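Is $2000 too much for resurfacing kitchen cabinet doors?

Posted by Serpil Keskin, August 2026

Hi all! We bought a house in Flavness in June and the kitchen is solid but ugly (orange oak, arched panels, the whole bit). I don't want to gut it. I had a guy from Semaan come out and he quoted me $2000 to strip and spray all the doors and drawer fronts, hinges not included. My sister thinks that's robbery and says I should do it myself over a long weekend. I've painted walls and one dresser, so I'm no pro. Has anyone here had it done, and did the price include taking the doors off and putting them back? He was kind of vague on that.

Jonalyn Buenaventura

I had mine sprayed last year and paid $1295, but my kitchen is a tiny galley, so take that for what it's worth. The doors went to their shop and I lived with open cabinets for nine days, and boy did I learn how many mugs I own. Ask if he sprays on site or takes them away. On site means plastic over everything and a smell that hangs on. And get the removal and rehanging in writing! My first quote left that out and it would have been $600 more. I'd also ask what primer he uses, because oak grain shows through if they skimp.

Ataberk Taşdemir

just do it yourself its paint

Vsevolod Demchenko

I did mine myself in Flummont and I'm glad I did, but a long weekend is a fantasy. It took me most of a month of evenings. The cleaning was the worst part, there was years of cooking grease around the handles and paint will not stick to that. Number the doors on masking tape inside the hinge cup before you take them down. I didn't, and two of mine still don't close right.
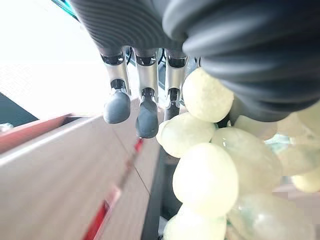

I spent some $600 in the end, and a good chunk of that was a sprayer I've used once since. If your guy will put the rehanging in the price and give you a couple of years on the finish, I'd pay him and be done with it. If he won't, get another quote.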